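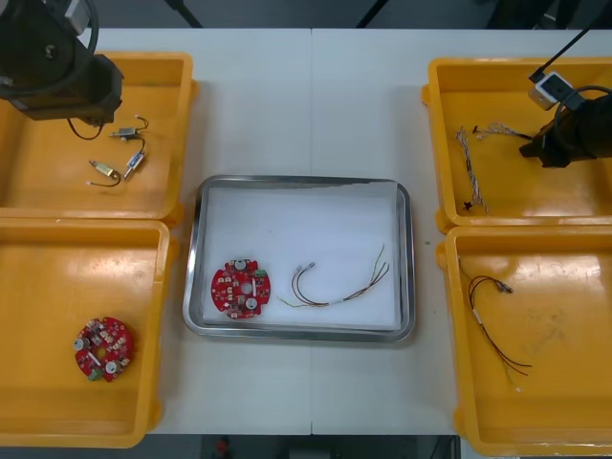 Darlene Arsenault reckons a parts tray isn't worth reviewing, and that anyone who fixes small electrics at home should use takeaway lids like she does. I used lids for years. They flex when you pick them up one-handed, and the rim is too low to stop a screw.

I do repairs three evenings a week in the spare room: radios, toasters, the odd fan heater. In March I bought the Endcombe bench set, the one with two shallow trays, two deep ones and a rubber mat. I paid full price at the Girard store.

**Shallow trays**

These get the most use. The corners are rounded on the inside, so you can slide a washer up the wall with a fingertip and pick it off the rim. Cheaper trays have square corners and you end up tipping the lot out. The plastic is stiff enough to carry full. Mine have a faint mould line along the long side that catches a cloth when you wipe them.

**Deep trays**

Less useful to me. They hold a whole motor, but they're tall enough that my lamp throws a shadow across the bottom. I keep mains leads in one and the other has gone to the laundry for pegs. If Endcombe sold a set of four shallow ones I'd buy that.

**Mat**

Smelled of tyres for the first fortnight. It lies flat now and it grips. There's a ruler printed on one side, in millimetres only, up to 300. The print has started to wear near the zero end where I rest my wrist. It isn't rated for soldering, and the leaflet says so in fairly small type. I put a ceramic tile on top when the iron is out.

**Against the Gunix set**

Lise Paquette lent me her Gunix trays for a weekend so I could compare. They stack better, as they have a lip that locks, and they come in grey or green. The floor of each tray is ribbed, though, and flat parts like circlips sit down between the ribs. I had to get them out with tweezers. For storage on a shelf I'd take the Gunix. For working out of, the Endcombe.

**Cleaning**

Warm water and dish soap. Metho took the shine off one corner but did no other harm. Contact cleaner left a cloudy patch that hasn't come out.

**Complaints**

- No lids, and none sold separately.
- The labels supplied are paper and lift as soon as they get oily.
- The deep trays won't nest inside each other with anything in them.

Four stars. I've taken one off for the mat print and the labels. Replacement shallow trays can be ordered singly, and I have 2 more on the way.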